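Notebook – gripper project, Skincombe bench
April 23, 2026
Present: Dalia, Hicham, Sherif, me (Latifa). Ashraf joined for the last part.

Carried on with the soft objects set. Rigid objects are finished and Sherif has moved the files to the shared drive under Zonau. Soft ones are bags, cloths and the rope offcuts. Target is 50 good recordings per object before we train anything on it. Bag now stands at 31 after today's rejects came out.

Task as written on the sheet: close on one strap, lift until the bag is clear of the table, carry to the left mat, open. Bag is dropped from hand height before each run so the folds are different every time. Dalia dropped, Hicham held the gripper, I logged. We changed over halfway so that not all of the runs come from one person's wrist.

Settings: opening at full width at the start, camera exposure locked, 60 frames per second. The exposure lock matters more with this object than with the blocks. On auto it darkened the pads so much that the tip position was lost in several of last week's runs. Locked value is in the config, do not touch it between sessions.
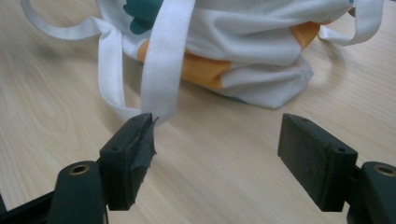
Straps are the difficulty. When one hangs clear of the body the approach is simple – come in low, pads either side, close. When it lies flat on the wood the pads push it along instead of getting under it. Hicham tried tilting the tool so that one tip arrives first and pins the edge. Worked in most of his runs but it puts a lot of load on a single pad, and I don't want the arm screws working loose again. Noted as "tilt" in the comments column so it can be filtered out later if we decide against it.

Second problem is twist. A strap gripped on its narrow edge turns over in the pads during the lift, and the bag swings. Sherif's view is that these are still valid grasps and should stay in. Mine is that they should stay in but be marked. Agreed on marked. Code is TW, same column.

Tape on the pads: Dalia wants a comparison with and without. Fair question, but it means a separate block of runs and we should not mix it into the current count. Put down for after the cloths. Whoever does it should use fresh tape and write down the type, which we failed to do the first time.

Rejects today: 3 for tracking loss, all on fast returns to the start position. Slow down after opening. The Benkirane script catches the jump but only flags it, so somebody still has to open each file and look. Ashraf thinks he can make it drop the tail of the recording automatically where the jump comes after release. He will try it on a copy.

Also with Ashraf: calibration file. The one in use has the old finger length in it, from before the pads were reprinted. The error is small along the tool and does not affect the recordings themselves, only the computed tip position. All sets since the reprint will need the computed part run again, 315 files at present. He can leave it going overnight.

To do
Hicham – check arm screws, both sides, before next session
Sherif – add TW and tilt to the sheet template
Ashraf – corrected calibration file, then rerun
Dalia – draft of the methods page for the Cisetach entry, one side of A4, by the end of next week
Me – finish bag, start cloths

Open question for the supervisor meeting: do we count a run as successful if the bag is lifted by the body and no strap is held? The task sheet says strap. The competition rules only say "transfer the object". I have been logging these as fails and will go on doing so until told otherwise.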